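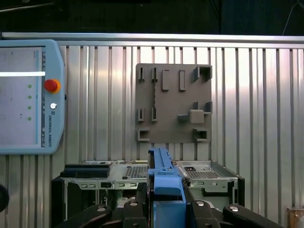
June 29, 2024. Wrist cam, Mirnach vs Vomton. Same arm for both, 27 tries each on the chassis lift.

Mirnach: exposure hunts every time the arm swings past the ribbed panel. Autofocus off now, better. Vomton steadier but laggy, 2 dropouts, both on the fast approach — cable? Swap it before blaming the camera.

Ezequiel Escobedo wants the blue fingers kept for now. Fine, but they block the middle of the chassis on close approch. Try tilting the mount 4 degrees.

Pendant speed back to 100 when your done pls.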